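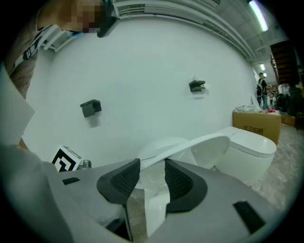

Water bills for Lavoie Court went out in January, and several of them were higher than people expected. The building moved to individual meters last year, so for the first time each flat pays for what it uses. Most of the calls to the office have been from households who say they haven't changed anything. In most of those flats the cause was a toilet letting water run from the cistern into the bowl. On a glossy white bowl like this one a thin trickle hardly shows, even with the lid lifted, and it makes very little noise. A bad one can lose 300 litres a day.

Checking for a leak

Wait half an hour after the last flush, then dry the back of the bowl with toilet paper. Lay a fresh dry sheet against it and leave it there for a few hours, or overnight if you can. If the sheet is wet or torn when you come back, the valve is leaking. Food colouring in the cistern will also do the job. If colour reaches the bowl without a flush, you have a leak.

You can check the whole flat from the meter. Your Purnov meter is in the cupboard on the landing, and the key is the same one that opens the bin store. Write down the reading last thing at night, including the red figures, and look again before anyone uses a tap. The two readings should match. Washing machines on a timer will spoil the test, so please run them another night. If you want to save water on laundry, wash T-shirts and other everyday tops in a full load and leave off the extra rinse.

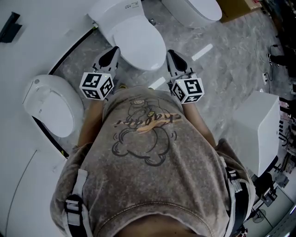

Getting it repaired

Report leaks to Trevor Fehr in the office, by phone or by a note through the door. Hindico has the contract for plumbing in all 100 flats and there is no charge to tenants for valves, washers or cisterns. Leaseholders can use Hindico at the same rate or bring in their own plumber. Please give a time when somebody will be in. Two visits were lost last month to locked doors.

Help with a high bill

If a leak has been found and fixed, you can ask for an allowance on one bill. It covers up to 4000 litres and can be claimed once. Jaxon Després has the forms and can help fill them in. You will need the meter reading from the day of the repair, which Hindico writes on the job sheet.

Forms handed in by 6 February 2018 will be dealt with before the next bills are printed. Later ones will be taken off the bill after that.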